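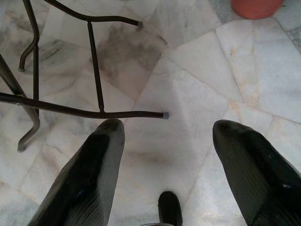 Gripper open over the marble floor, black tubular frame to the left.

Huserthorpe Robotics Club — pre-run inspection, arm and gripper
Date: October 4, 2019
Inspected by: Nafula Sang. Second check: Obadia Koech.

1. Emergency stop, both buttons. PASS
2. Finger mounting screws. PASS — left one took a quarter turn.
3. Finger surfaces. PASS. A few light specks on the right finger, wiped, no change. Leave.
4. Wrist cable clearance at full rotation. FAIL, then PASS. Re-tied by Toivo.
5. Floor within reach. COMMENT. Metal frame and terracotta item both to be entered as obstacles before any sweep. Brownish marks on tiles noted, check for grip underfoot.
6. Speed limit set to 22 per cent. PASS
7. Exclusion line, 800 mm beyond full reach. COMMENT — tape lifting at one corner since July.
8. Battery cycles: 207. Replace at 400.

Open items: 5 and 7, K. Wanyama. No powered motion until both are signed.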